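Home / Guides / The Pomora Handbook / Part 2: Leveling and first wash

Okay, so your Pomora is out of its crate and you've read Part 1 (please read Part 1, the bit on shipping bolts especially). Now we get it standing straight and run it empty once. I've set up four of these over the years, two of them in apartments with floors like a ski slope, and I still do it in this order.

You'll need a spirit level, a 17 mm wrench, a bucket and an old towel. The little plastic wrench in the accessory bag works too, but I find it slips.

Leveling

1. Push the machine to within a hand's width of its final spot. Leave yourself room to get behind it!
2. Screw all the feet fully in. Yes, all the way, even if the floor looks flat. My laundry room was tiled in 1972 and it looks lovely and flat, and it drops 34 mm from the door to the drain.
3. Lay the level across the top, left to right, and bring the low side up with the front foot. Half turns, then check again.
4. Turn the level front to back and do the same thing.
5. Press down on opposite corners. If it rocks, lower the foot that's floating until it doesn't.
6. Tighten the lock nuts up against the body. I forgot this once and the machine walked into the doorway during the spin.

Note: if you bought the Favau rubber pads, put them down before step 2. They squash a bit in the first week, so plan on leveling again.

Caution: don't tip the machine back on your own to reach the feet. Get a second person, or slide a flat pry bar under the front edge and lift it just enough to turn the foot.

Hoses

7. Check that there's a washer inside each end of the inlet hose. The Uçar hoses come with the washers in a separate bag, and it's very easy to throw that bag out with the packing.
8. Run a little water from the tap into the bucket first, to flush out any grit.
9. Screw the hose on by hand, then give it a quarter turn with the wrench. No more than that – the plastic thread on the machine side strips easily.
10. Hook the drain hose over the standpipe and tie it in place. Don't push it down more than 200 mm or it can siphon.

First wash

11. Put in a spoonful of detergent and no clothes. Pick the hot cotton cycle.
12. Stay nearby while it fills and run a dry finger around both hose joints. Any drip at all, stop, shut the tap and go back to step 7.
13. Listen to the spin. A steady hum is fine. Banging usually means a shipping bolt is still in there, so switch off right away and go back to Part 1.

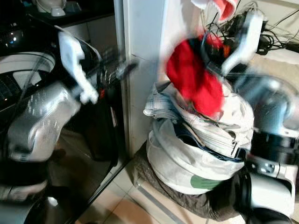

Once the cycle has ended, leave the lid open for an hour or so to air the drum, and keep the shipping bolts in a labeled bag somewhere you'll find them when you move. Mine live in a coffee can with the spare Morell filter. Cleaning that filter is in Part 3, along with what to do about the smell if you skip it.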